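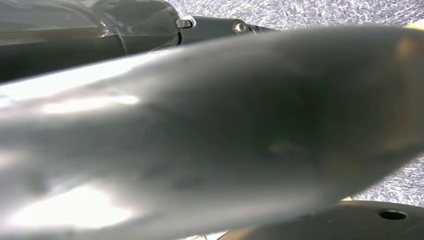
图3　灰色斑点表面（右上及右侧），浅灰、白与深灰杂点相混，外观近似短绒地毯或杂色织物。

3.3　麻灰：一种没有人选过的颜色

前两节讨论的是墙面与桌面，使用者对它们多少有些意见，访谈时往往收不住。轮到麻灰，情形便大不相同。本节所说的“麻灰”，指以灰为底、杂以深浅两类碎点的表面，常见于地面铺装、隔断面料和座椅包布。图3所示即属此类：浅灰、白与深灰混在一处，隔开几步看大致是一片灰，凑近了才分出点子来。至于它究竟是短绒地毯还是杂色面料，单凭图像难以断定，本文编码时将这类样本一律记为“麻灰，材质未定”，不作进一步推测。编码手册最初要求编码员“务必判明材质”，这一条在试编码的第二天下午就删掉了，当时两位编码员已经为同一张图争了一顿饭的工夫，并且各自都很有道理。

本研究在瓦尔多维诺斯（Valdovinos）与斯图斯图索普（Stustutthorpe）两处办公楼内共走访63个房间，其中54个房间至少有一处麻灰表面。其余九间里，有三间是储藏室，两间铺了瓷砖，一间正在重新装修，门口的告示写着即将铺设的地毯色号，我们查了，是麻灰。为保持口径一致，这一间仍按走访当时的状况计入“无麻灰”组，尽管笔者对此略有不安。

访谈中我们问每位受访者同一个问题：“您脚下的地面是什么颜色？”受访者须在看向墙面的情况下作答。多数人答“灰的”，语气与报自己的楼层差不多。也有人答“蓝的”，低头一看，沉默片刻，说“以前是蓝的”。据物业档案，该房间自交付使用以来从未铺过蓝色地毯。另有一位在同一张桌子前坐了多年的受访者反问：“有地毯吗？”我们将这一回答单列一类，类名暂定为“未曾察觉”，内部讨论时也叫它“理想用户”。

3.3.1　斑点的用途

关于麻灰为何如此普遍，业内有一个现成的说法：耐脏。供货商巴斯蒂杜拉（Bastidura）的销售手册把这一点写在第一页，用词是“视觉容污性”。这个词值得停下来看一看。容污与去污是两回事，前者并不承诺污渍会消失，只承诺您会对它失去兴趣。纯色地毯上的一滴咖啡是一桩事件，有时间，有嫌疑人，偶尔还有群发邮件；落在麻灰上，它就成了图案的一部分，和旁边那几百个原本就在那里的深色点子相处得很好。

为检验这一说法，卡迪尔·尤尔特（Kadir Yurt）在实验室里准备了两块同规格样毯，一块纯中灰，一块麻灰，各以滴管施加等量的茶渍、墨水与饼干屑，请参与者从站立高度指出污渍位置。纯灰样毯上的茶渍几乎人人一眼指出。麻灰样毯的结果较为复杂：参与者指出了许多污渍，其中相当一部分是厂家织进去的。有一位参与者坚持某个浅色点是饼干屑，并伸手去捏，捏了两次。该点经核对为原有绒圈，我们向他出示了施加记录，他表示记录可能有误。

由此得到一个手册里没有写的推论。斑点表面既掩护了真正的污渍，也使干净的地方显得可疑。对于不看地面的人，前一种效果占上风；对于开始认真看地面的人，后一种效果很快追上来，而且似乎不大可逆。玛丽克鲁兹·塞拉诺（Maricruz Serrano）负责全部表面样本的编码，项目进行到中段时她提出，自己家里的地毯需要换掉。那块地毯也是麻灰，此前她从未注意过。

3.3.2　远看与近看

麻灰的另一特点在于观看距离。在走道尽头看，碎点彼此融合，地面呈现为一片中性的灰，与任何家具都不冲突，当然也谈不上与任何家具相配。走到近处，颗粒显现，灰分解为几种成分：有的偏白，有的近于炭色，疏密并无明显规律。图3中可见的便是这种混杂。需要说明的是，我们在描述样本时只记“浅、白、深”三档，没有试图给出更细的色名。供货商则不然。科瓦顿（Covaton）的色卡上，与此类外观相近的品种有“晨雾”“河石”“薄暮”“静泊”和“城市燕麦”。我们将五块色样去掉标签，请受访者归类，常见的结果是归为一类。把标签贴回去再请同一批人归类，他们便能说出五者的差别，还有人称“薄暮”明显更暖。事后发现“薄暮”与“静泊”的标签贴反了，数据已更正，该受访者的信心未作更正。

色名的功能因此不在辨认。采购表格上有一栏须填“颜色”，填“灰”显得不够慎重，填“薄暮”则像是开过会的。从我们查阅到的会议纪要看，确实开过会。其中一份纪要以两页篇幅讨论茶水间挂钩的高度，地面铺装占一行：“同上期。”再查上期，写的是“沿用”。我们一路追溯到档案能提供的最早一份，上面写着“参照邻楼”。邻楼的纪要由埃塞基耶尔·奥尔韦拉（Ezequiel Olvera）代为调阅，所载内容是“与对面保持一致”。

这便是本节标题的由来。在全部档案中，我们没有找到任何一次明确选择麻灰的决定。它总是已经在那里，由上一次沿用下来，由隔壁参照过来，再由一张必须填满的表格固定住。

3.3.3　替换与拼接

麻灰还有一项常被援引的优点，即便于局部替换。方块毯坏了一块，揭下来换一块，据说看不出接缝。瓦尔多维诺斯的库房为此备有2,000块同批次方块毯，库管台账记录完整，自入库以来领用极少。原因并不神秘：既然看不出哪一块坏了，也就不会有人来领。与之相反，斯图斯图索普的备用毯早已用尽，后补的一批来自另一家厂商，色号相同，点子略大。新旧相接处在正午光线下能看出一条界线。使用者对此的解释颇为丰富，有人认为那是以前隔墙的位置，有人认为是消防通道的标示，还有一个部门把它当作与邻座部门的边界，打印机至今停在线的这一边。

瓜达卢佩·巴拉哈斯（Guadalupe Barajas）在六月的回访中请该楼层的人画出自己工位的平面图。图上有桌、椅、窗和打印机，有三幅图画出了那条线，其中一幅还画得比墙粗。没有一幅图画出地毯。

3.3.4　几点限制

本节所用的图像样本在光线和角度上差异较大，表面在图中所占面积也不相等，图3里它只占右侧一部分，由此无法推知整个地面的状况，更不宜据此判断磨损。对于质地，我们只采用“近似短绒”或“近似杂色织物”一类的表述。审稿人拉温德兰·约瑟夫（Ravindran Joseph）曾建议给出单位面积内的斑点数。我们照办了一次，对一块样毯的局部作人工计数，数到4,000时计数者打了个喷嚏，丢失了位置。重新开始后得出的数字与前一次的进度对不上。我们认为斑点密度是一个有意义的变量，也认为应当由别的团队来测。

另一处限制涉及访谈本身。请人谈论一块他从未想过的地面，多少会改变他此后与地面的关系。研究结束后，有四位受访者来信询问能否更换所在房间的地毯，两位希望换成木色，一位希望换成绿色，最后一位写得很长，比较了若干方案的清洁成本与声学表现，附有自制的表格，结论是麻灰。我们把这封信归入附录，连同他手写的一行补充：请问“晨雾”和“河石”哪个更深一些。供货商的答复尚未收到。

座椅包布的情况与地面相近而略有出入，主要在于人会坐在上面，因而至少知道它的存在。相关数据见3.4节。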